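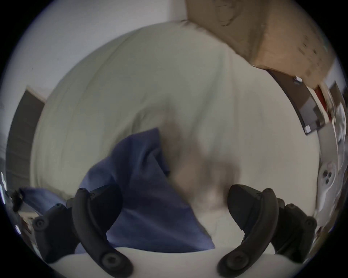

Filtora two-finger hand gripper with a dark blue cloth on a white sheet.

Home | Products | Grippers | Spares | Service | Contact

Print this page | E-mail this page

Filtora Hand Gripper
Ekosine part no. 465

SAFETY NOTICE, 13 December 2020: Filtora grippers with serial numbers up to and including 177 need a new linkage set before further use. Please read the section "Linkage fault" below. Grippers with higher serial numbers left the shop with the new parts and need no work.

Overview

The Filtora is a two-finger gripper on a hand-held body. The operator holds it and works the fingers with a trigger. It is used to record handling tasks that will later be run on a robot arm, and the same finger set fits the Manaten wrist, so the jaws used for recording and the jaws on the arm are a match.

The fingers are curved and hooked. They were drawn for soft goods: towels, clothing, bed linen, cleaning cloths. A hooked tip can get under a fold and lift it without the operator having to press hard into whatever is underneath. The fingers will also pick up small boxes and bottles, but if most of your work is with hard parts, the straight Manaten fingers are a better choice.

The body is white and the fingers and linkage pieces are black. Each finger is held at its base by a black screw. The linkage pieces sit outside the fingers and each one turns on a round bolt with a raised rim. These two bolts are the subject of the notice.

Linkage fault

In November we had a report from Imani Dvorak, who runs a laundry-folding project using six Filtora grippers. On one of them the left finger had started to close later than the right. The operators had been making up for it by turning the wrist. A few days afterward the finger stopped halfway while it was holding the corner of a fitted sheet. The operator let go of the trigger, the fingers stayed where they were, and she reached in with her free hand to pull the sheet out. The finger came loose and shut on her index finger. She had a bruise and a small cut below the nail. She was back at work the same day.

The gripper was sent to us and Darnell Escobedo took it apart. The linkage bolt had backed out by a little under one full turn. That was enough to let the linkage piece tip sideways and catch on the inside wall of the body. While it was caught, the closing spring stayed loaded. When the sheet was pulled, the linkage piece slipped off the wall and the spring closed the finger with its full force.

We then checked the grippers in our own shop and asked four other customers to check theirs. Loose bolts were found at three of the five sites, always on grippers that had been used for fabric. Fabric work loads the fingers from the side more than we allowed for. People drag a cloth, shake it out and pull it flat, and the load from that goes into the linkage bolt at an angle. The thread lock we were using did not hold up to it. Our life test opened and closed the fingers on a foam block and put no side load on them at all. It has been changed.

What to look for

Stop using the gripper if you notice any of these:

- One finger starts to move before the other.
- The fingers do not open all the way when the trigger is released.
- A linkage piece rocks when you push it sideways with a thumb.
- There is a gap under the rim of a linkage bolt.
- There is a click or scrape partway through closing.

A cloth that is touching one finger and clear of the other is normal during a grasp, since the operator rarely comes in dead center. Check finger timing with the jaws empty.

If a finger is stuck

Keep your other hand away from the jaws. Do not pull on the cloth.

1. Release the trigger.
2. Lay the gripper on its back on a table, fingers pointing away from you.
3. Turn the spring release on the underside of the body 90 degrees to the left. You should feel it drop.
4. Open the fingers with the wooden wedge from the tool pouch. Remove the cloth.
5. Tag the gripper and set it aside.

Do not retighten the bolt and carry on. We know of one gripper where this was done twice, and the bolt came loose again each time. Extra thread lock from the hardware store is not a fix either. Some kinds attack the black plastic of the linkage piece and it will crack around the hole.

Replacement linkage set

The new set has a shoulder bolt with a locking washer under the rim, and a linkage piece with a thicker wall at the pivot. It looks nearly the same from the outside. New linkage pieces have a small "2" molded on the inner face, which can be read with the fingers fully open.

The set is free for all affected grippers, including those bought secondhand. Fitting takes less than half an hour with the hex key supplied. Both sides must be changed, even if only one is loose. After fitting, run the finger zero routine again, or the recorded opening width will be off.

If you would prefer us to do the work, send the gripper to the service desk and we will pay shipping both ways. Turnaround is currently one week. Raphaël Hervieu can arrange loan units for customers with more than three grippers out of service.

Recordings made with a loose linkage

Several customers have asked if their old recordings are still good. Finger width is measured at the trigger, so a finger that lags will not show in the width reading. Ladi Sani went through the files from the first site and found that the lag could be seen in the video but nowhere else. If you have recordings from an affected gripper, look at a few grasps from the last days before the fault was found and compare them with early ones. We suggest leaving out any session where the fingers close unevenly.

Grippers fitted with the Mahmoud palm sensor do log each finger separately, and those files can be checked without watching the video.

In the box

Gripper body with fingers fitted, tool pouch with hex key and wedge, spare finger screws, printed setup sheet. Charger sold separately.

Related items

Manaten wrist adapter
Manaten straight fingers
Mahmoud palm sensor
Filtora linkage set, revised

Questions about this notice go to Esperanza Szabo at the Ekosine service desk. Have the serial number ready. It is on the label under the handle.

Print this page | E-mail this page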